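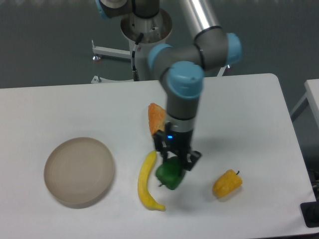
Produce Table Opens for the Season at Arthur Street Hall

News > Tiltosley > Food and Gardens

We use cookies to remember your settings and count visits. By reading on, you accept this.

Anyone who likes a good green bell pepper (and plenty of us around Tiltosley do) will be glad to hear that the Nustari produce table is back at the Arthur Street hall, and will stay until the end of March. It's the same friendly idea as before: bring what you have too much of, take home what you can use, and stop for a chat if you've got the time.

Organizers at the Rakport Garden Club say 300 households signed up last season, and between them they passed along 2557 pounds of fruit and vegetables, which is a lovely lot of soup and pie however you slice it! The club has 28 garden plots of its own this year, and expects squash and late peppers to keep coming for a while yet.

Fruit is every bit as welcome as vegetables, and it doesn't have to be homegrown. A banana or two left over from the weekly shopping is fine, so long as you'd be happy to eat it yourself.

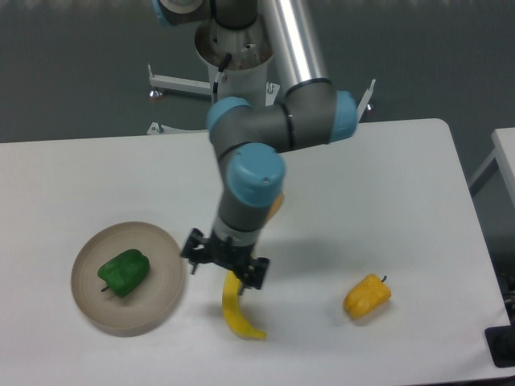 A yellow banana on the white table.

Doors open at 10 on Saturday mornings. The club would also love to have 18 more sturdy bags or baskets, which can be dropped off at the side door any time the hall is open.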